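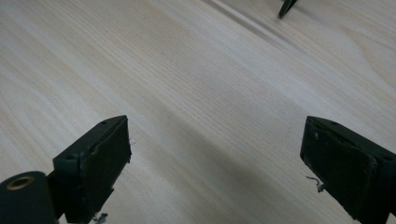
**Tarness Residents' Forum > Buildings and Furniture > Finish for the reading room tables**

**wevska_house** (moderator)
October 9, 2018

The Furniture Group requests comment on the finish to be applied to the tables in the Wevska House reading room. The tops are light softwood, sanded, with no stain. Two proposals have been received: a hardwax oil, and a water-based clear varnish in a matte sheen. Members are asked to state a preference and the grounds for it. Comments on the color of the chairs should be placed in the separate thread.

---

**owusu_workshop**

The workshop recommends the oil. Softwood dents under ordinary use, and a dented varnish film will crack and let water in at the edges of the crack. An oiled top can be sanded lightly and oiled again in the affected place alone. With varnish, a proper repair usually means taking the whole top back to bare wood.

The workshop further recommends that all sanding be done in the direction of the grain and finished by hand. Marks left across the grain are difficult to see on bare wood and very easy to see after the first coat.

---

**northstair56**

I must respectfully disagree with the above. The tables in the Daken annex were oiled, and the record kept by the front desk shows 9 complaints of cup rings in the first year. The reading room permits drinks. A finish that depends on readers using coasters is not suited to that room.

I also ask that the yellowing of the wood be considered. Pale pine and spruce both darken in daylight, and the oil used at Daken made the change more pronounced. Several residents have said they chose these tables for their light color.

---

**owusu_workshop**

The Daken tables received a single coat. The manufacturer's sheet called for two, and the second was left out in order to open the annex on time. The complaints are accepted as accurate, but they concern an unfinished job.

On color, the workshop agrees in part. A white-tinted oil is available and would hold the pale tone for longer. It costs more, and it must be stirred often during use or the tint settles and the tops will not match.

---

**ledger_and_lamp**

Could the workshop state how the joints between boards will be treated? On the old tables at Tarness Hall, varnish collected along the joints and dried in a hard ridge. Crumbs and pencil dust then gathered beside it, and the cleaning staff were using a butter knife to lift them out. That practice scratched the tops and should not be repeated.

---

**owusu_workshop**

Excess finish will be wiped from the joints with a lint-free cloth before it sets. The workshop does not propose to fill them. Boards move with the seasons, and filler in a moving joint tends to break loose by the second winter.

---

**northstair56**

I remain in favor of varnish, for the reasons given. If the Group chooses oil, I request that the minutes record two coats as a condition, and that the room stay closed for the full drying period. At Daken it was reopened after 5 days, and books were found stuck to the tables by the window.

---

**quietfloor**

May I ask whether a test has been considered? One table could be oiled and one varnished, both placed near the window, and both used in the normal manner for 12 weeks. The cost would be small, and residents could inspect the results for themselves.

---

**ledger_and_lamp**

I support the test. I would ask only that the two tables be cleaned with the same product - the spray used on the upper floors left a dull film on the old oiled tops and would not give a fair result.

---

**wevska_house** (moderator)

The suggestion of a test has been forwarded to the Furniture Group, with the request concerning cleaning products attached. Work on the remaining tops is suspended until the Group replies. Members are reminded that bare tops should be kept covered and should not be used for drinks or potted plants in the meantime.

This thread will stay open for further comment through the end of October.

---

**northstair56**

Noted, with thanks. I ask that the covers be cloth. The plastic sheeting used at Daken trapped damp against the wood.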